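Kneading by weight, and why I stopped trusting the clock

The loaf I bake most weeks uses 500 g of strong white flour, and for a long time I treated the water figure as fixed too. It isn't. When the shop in Lomoscombe stopped stocking my usual bag I moved to the Mitance stoneground, and the same recipe gave me a dough I could hardly lift off the worktop.

The cause is absorption. Stoneground flour takes up water more slowly than roller-milled flour, so a dough that seems too wet after mixing may be right half an hour later. The mistake is to correct it at once with more flour, which I did for most of September. The result was a tight crumb and a crust that split along one side.

My present method is as follows. Weigh the bowl empty and write the figure on a strip of tape on its underside (mine is 443 g). Add flour, then two thirds of the water, and mix until there are no dry patches. Cover and leave for 30 minutes. Add the salt with the remaining water, a splash at a time, and stop when the dough pulls away from the bowl but still sticks slightly to a wet finger. Weigh the lot, subtract the bowl, flour and salt, and you have the water that went in. Write it down.

After a few bakes with one bag of flour the number settles. With a new bag it moves again, sometimes by more than the width of the brand difference – I have had two bags of Flirnitik wholemeal disagree with each other.

Kitchen temperature matters as well. Ours is tiled and slow to warm up, so the first rise can take twice as long in winter. I judge by volume, using a straight-sided tub with a line drawn on it. A Briggs thermometer in the dough is useful if you want to compare one bake with the next.

On the tiles, seen from above.
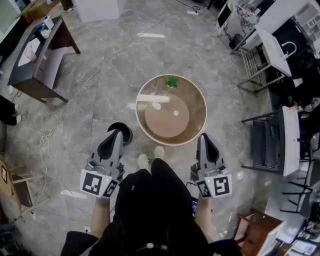
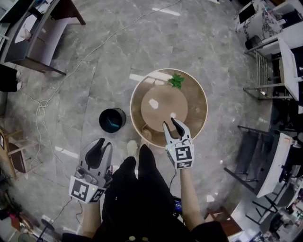
Salt is the other figure worth checking. Two per cent of the flour weight suits us, so 10 g for the loaf given above. Ordinary kitchen scales are poor at that end of the range, and mine will ignore a gram or so if it is added slowly. I now measure salt into a cup on a small set of pocket scales and tip it in all at once. Next on the list is rye, which behaves differently enough to need its own page of notes.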